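The Grape Drawer

September, and the kitchen smells like a fruit stand. Green grapes were on sale at the Ekdale market and I came home with way too many. Again.

So. What to do with a heap of grapes, fast, before they go soft on you.

First thing, don't wash them all. I know, everyone does. Wash what you'll eat tonight and leave the rest dry, on the stem, in whatever bag they came in as long as it has holes. Back of the fridge, not the door. Mine went 20 days like that last fall and only the bottom ones were sad.

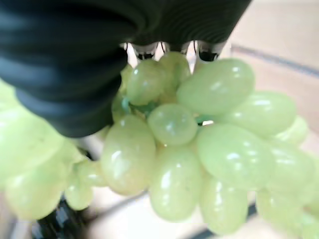 Second, pick by the stem. Green and bendy is good, brown and brittle means they've been sitting. With the pale kind, a little yellow in the skin usually means sweeter. The hard bright green ones are for people who like a sour bite (me, some mornings). Give the bag a gentle shake too. If half of them drop off, put it back.

Freezing. Pull them off the stems, rinse, dry them really well, one layer on a tray overnight. Then a bag. Skip the drying and you get a grape brick, I have made teh brick twice. Great in a glass of white wine, great straight from the bag at 4 in the afternoon. Cut them up for little kids, lengthwise, always.

Roasting is the one that gets guests talking. Olive oil, salt, a sprig of thyme, hot oven until the skins split. Spoon over ricotta on toast. I use the soft stuff from Herrero, the deli by the bridge, 900 grams a tub and it never lasts the weekend.

And the bowl on the counter? Fine for a day. Small scissors next to it so poeple snip a little cluster instead of plucking and leaving those ugly bare stems behind.

Next month: pears, and what to do when they all ripen the same night.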